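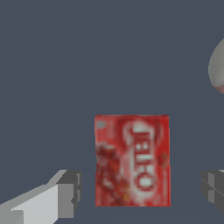 Waltby: simulated tabletop pick episodes

Maintainer: Colton Penner
Card last revised: February 26, 2021
Depends on: Damholm (planner and controller), Zestholm (scene generator)

Summary

Waltby contains 2000 simulated pick episodes recorded with one arm, one parallel-jaw gripper and a small set of household objects on a plain surface. It was made to test the perception and grasp planning parts of Damholm against each other without a physical cell in the loop. Each episode has two rendered RGB streams, joint states, commanded and measured gripper width, object poses and a log of planner decisions.

The data is useful for grasp pose estimation from low-resolution images, for close-range visual servoing, and for regression tests on planner changes. It is a poor fit for clutter removal or for anything that depends on realistic contact friction.

Views

The hand view is rendered from the wrist and looks down between the fingers. With the gripper open, a box of the red gelatin kind sits between the two gray fingertips and its printed panel takes up a good part of the lower image. Textures are low resolution on purpose. Wordmarks stay recognizable at close range, but small print does not, and a detector that relies on text will fail on the scene view.

The scene view covers the arm from the elbow down and the objects below it. It is the view used for checking episodes by eye.

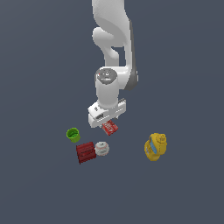 Both views share one clock. The scene view is written at half the rate of the hand view, so every second hand image has a match. Do not interpolate poses across a gripper event; the log marks those events and the loader can split on them.

Episode structure

An episode runs through 5 phases, each with a start and end index in the log:

approach: joint-space move to a pose above the target
align: servo loop on the hand view until the yaw error is under threshold
descend: straight-line move with the gripper open
close: fingers driven to the target width under a force limit
lift: straight-line move up, then hold

A phase that is aborted has an end index and a reason code. Later phases in that episode are then missing, not zero-filled. Code that assumes all phases are present will break on aborted episodes, and we would like it to break loudly.

Objects

Zestholm draws from a library of 14 object models. A given layout uses only a few of them, placed with a minimum gap that can be quite small. The layout shown on this card has a green cup, a dark red box or block, a round white container, a yellow container with a light blue label, and the small red box at the gripper. The dark red object and the round white one are close to each other, which is the case that most often upset the older version of the collision checker.

Object poses are stored in the arm base frame as position plus quaternion, scalar last. The early exporter wrote scalar first. Files from that exporter have been converted, but local copies downloaded before June should be thrown out.

Perception baseline

The baseline is a segmentation network followed by a model-based pose fit. It runs once on the scene view to choose a target, then on every hand image during align. The two red items are the main source of wrong targets. Color alone does not separate them in the scene view, and the size prior has to be turned on (use_size_prior in the config; it is off by default for historical reasons).

The background has a uniform slate color and almost no shading. Networks trained only on Waltby learn this quickly and do badly on any other surface. Mix in another set, or composite new backgrounds using the masks.

Planning and control

Grasp candidates are sampled around the fitted pose and scored on clearance, reach and finger opening. The top candidate goes to a trajectory optimizer with a time budget of 460 milliseconds. If the optimizer runs out of time, the next candidate is tried.
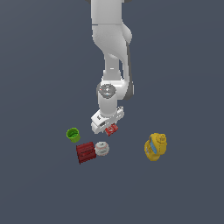 The hand is often set on a diagonal relative to the arm, and this follows from the yaw term in the score. Users who retrain the scorer should keep the yaw limits as they are — wider limits let the wrist wrap, and the lift phase then starts near a joint stop.

Gripper force is clipped in the controller, not in the simulator. Replaying commanded widths without the Damholm controller will give different contacts.

Known issues

Reason code 7 is used for both optimizer timeout and empty candidate list.
Hand view masks include the finger tips in some episodes. Run the mask cleaner first.
The Wogan viewer drops the last image of an episode if the lift phase is missing.
Contact forces are noisy in the first few steps after close and should not be used as labels.

Loading

The loader is a single Python module with no compiled parts. Point it at the root folder and ask for episodes by index or by phase. Splits are listed in splits.txt and are made by layout, so no layout appears in both train and test.

Contact

Send bug reports to Colton Penner through the project tracker. Include the episode index, the loader version and the reason code, if any.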